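Wahlabend zu Hause: So bleibt die Küche entspannt, wenn es im Fernsehen spannend wird

23. Februar 2019

Im März wird in Prarlow gewählt, und ich freue mich darauf wie andere Leute auf ein Pokalfinale! Bei uns läuft der Fernseher ab der ersten Prognose, das Wohnzimmer ist voll, alle reden durcheinander, und mittendrin will jemand wissen, wo der Senf steht. Nach etlichen Wahlabenden, Fernsehduellen und einer sehr langen Stichwahl habe ich einiges ausprobiert, was in der Küche wunderbar klappt (und manches, was ich nie wieder mache, dazu später mehr).

Vorher: alles, was kalt schmeckt

Die erste Hochrechnung wartet nicht auf den Backofen. Ich plane deshalb fast nur Sachen, die bei Zimmertemperatur gut sind. Käsewürfel, Gemüsesticks, Blätterteigstangen, Oliven, kleine Frikadellen vom Nachmittag. Die Gemüsesticks schneide ich am Vorabend und lege sie in einer Dose mit feuchtem Küchenpapier in den Kühlschrank, dann sind die Möhren auch um 22 Uhr noch knackig. Gurke kommt extra, die zieht Wasser.

Wer Parteifarben auf dem Tisch mag: Rote-Bete-Hummus, Kräuterquark, Currydip mit Kurkuma, schwarze Olivenpaste, und für Blau geht ein Sud aus Rotkohl mit einer winzigen Prise Natron. Wirklich winzig, sonst schmeckt es nach Seife! Mein Schwager hat einmal anhand der leeren Schälchen eine Koalition vorausgesagt und lag völlig daneben, aber der Currydip war verdient Wahlsieger.
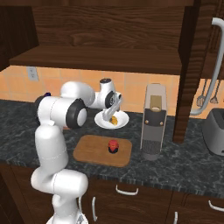

Runder weißer Teller auf dunklem Marmor

Kurkumaflecken übrigens sofort mit Spülmittel einreiben, kalt ausspülen und das Tuch dann an die Sonne hängen. Das Licht bleicht den Rest tatsächlich weg, es dauert nur ein wenig. Bei Rote Bete hilft Mineralwasser, solange der Fleck frisch ist. Auf Naturstein bitte keine Zitrone und keinen Essig, da reichen lauwarmes Wasser und ein Tropfen neutrales Spülmittel.

Während der Auszählung

Stellt eine große Schüssel mit warmem Spülwasser ins Becken. Jeder, der Nachschub holt, lässt sein Besteck hineingleiten, und um Mitternacht klebt nichts. Holzbrettchen und gute Messer bleiben draußen!

Gläser markiere ich mit Wäscheklammern, auf denen Wahlkreise stehen. Ich bin seit Jahren Osusach-Nord und gebe den Wahlkreis auch nicht mehr her. Mit wasserlöslichem Folienstift direkt aufs Glas geht es genauso schnell, der ist beim Spülen wieder weg.

Popcorn für eine größere Runde mache ich im hohen Topf: drei Esslöffel Öl, eine Handvoll Mais, Deckel drauf und rütteln. Sobald zwischen den einzelnen Plopps zwei Sekunden Pause liegen, runter vom Herd. Gesalzen wird mit ganz feinem Salz, das grobe landet nur unten in der Schüssel. Für sieben Leute mache ich zwei Töpfe voll, und beim Fernsehduell neulich war der zweite leer, bevor die Schlussworte dran waren.

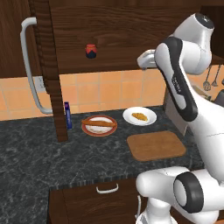
Wer lieber etwas Warmes dazwischen hat, setzt am Nachmittag eine Suppe auf. Linsensuppe verzeiht alles: Sie steht auf kleinster Stufe, man rührt ab und zu um, und wenn sich die Auszählung in die Länge zieht, kommt eben noch ein Schluck Brühe dazu. Panya Jaidee, die bei der letzten Wahl selbst für den Stadtrat kandidiert hat, gab mir dafür ihren Kniff mit Ingwer und Limettensaft, beides erst ganz zum Schluss. Großartig! Und falls doch alles schiefgeht, liefert der Imbiss Yimyam auch am Wahlsonntag.

Danach: Aufkleber, Anstecker und anderes Strandgut

Nach jedem Wahlkampf klebt bei uns irgendwo etwas. Auf der Thermoskanne, auf der Brotdose, einmal quer auf dem Kühlschrank. Papieraufkleber weiche ich mit einem nassen Lappen ein und ziehe sie nach zehn Minuten ab. Den Kleberest mit Speiseöl bestreichen, kurz warten, mit Spülmittel abwaschen. Bei Kunststofffolie erst mit dem Föhn anwärmen und dann flach abziehen, immer schön langsam.

Meine Anstecker (inzwischen 104 Stück, die ältesten noch von meiner Oma) stecken auf einem Streifen Filz, aufgerollt in einer trockenen Blechdose. Bitte nicht im Bad lagern, die Nadeln rosten schneller, als man gucken kann. Leichten Rost bekommt man mit feiner Stahlwolle ab.

Und die Flyer? Bei uns kamen gefühlt 1000 im Briefkasten an. Das ungestrichene Papier nehme ich als Einkaufszettel, die Rückseiten sind oft leer. Das glänzende kommt ins Altpapier, zum Fensterputzen taugt es leider gar nicht, das hatte ich in der Küche versucht und danach zweimal nachgewischt.

Das Rezept für die Blätterteigstangen tippe ich noch vor dem Wahltag ab. Wenn ihr eigene Wahlabend-Klassiker habt, schreibt sie mir gern in die Kommentare, der zweite Dip von links ist nämlich noch zu vergeben!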